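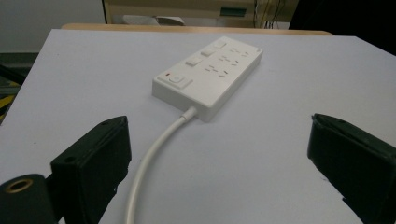 Teresa Kalinowski objected early in the design stage that a round robin of eight matches tells an organizer very little about which squads belong in a final, and that most of the spread in the table comes from where the first circle lands. Her objection shaped the way we set up the comparison in this section. We wanted to know how much of a squad's qualifying rank could be put down to the squad and how much to the draw of the map.

4.2 Qualifying format and rank stability

The Brestano Open ran with 30 squads in its qualifying stage. Squads were split into three groups, and every match put two groups in the same lobby, so that each lobby held 20 squads. Each group met each of the others the same number of times. The organizers published placement and elimination points for every match, and we used those tables as they stood, apart from one correction to a swapped pair of squad names that Karnix, the statistics provider, had already noted in its own log.

Figure 3. Power strip with the main switch at one end.

We recorded three values per squad per match: final placement, eliminations, and the distance between the landing site and the center of the first safe zone. Landing sites were taken from the replay files. Where a squad split up on landing, we used the site with the most players, and where it split evenly we used the site of the in-game leader. This rule was fixed before any replay was opened.

To estimate rank stability we resampled the qualifying matches 300 times with replacement and rebuilt the table each time. A squad was called stable if it finished on the same side of the cut in at least 200 of the resampled tables. By this measure 21 squads were stable. The rest changed sides often enough that their place in the final, or their absence from it, should be read with care. Most of them sat close to the cut in the published table, as would be expected, but two did not. Both had a single match with very high eliminations and little else, and when that match dropped out of a resample they fell well down the order.

Landing distance was related to placement but only weakly to eliminations. Squads that landed far from the first zone lost places mainly in the middle part of the match, when they had to cross open ground behind teams that were already set. Etura, which used the same northern landing site in every match, had one of the widest ranges of placement in the stage and still qualified. Castellanos changed sites between matches and had a narrower range. We do not take this as proof that moving is the better plan. The two squads differed in other ways, and Castellanos also avoided early fights.

The scoring weights matter too. When we gave placement more weight relative to eliminations, the order near the cut shifted, and the two squads mentioned earlier dropped out. When eliminations were weighted more heavily, the top of the table was mostly unchanged but the lower half was mixed up. Organizers who want a settled cut would get more from adding matches than from adjusting the points, although extra matches mean longer broadcast days and higher player fatigue, which we did not measure.

One limit should be stated. All matches were played on two maps, and the second map was used less often. Results from it are included in the totals but were too few to treat alone. A follow-up using the August season, which has an even split of maps, is planned.

4.3 Carry-over points in the final

Share this article: 30 shares
Comments (2)

Related items
Zone prediction and late-game placement in squad shooters
Substitution rules and roster changes between splits
Draft order effects in five-player arena games
Does lobby size change how early teams fight?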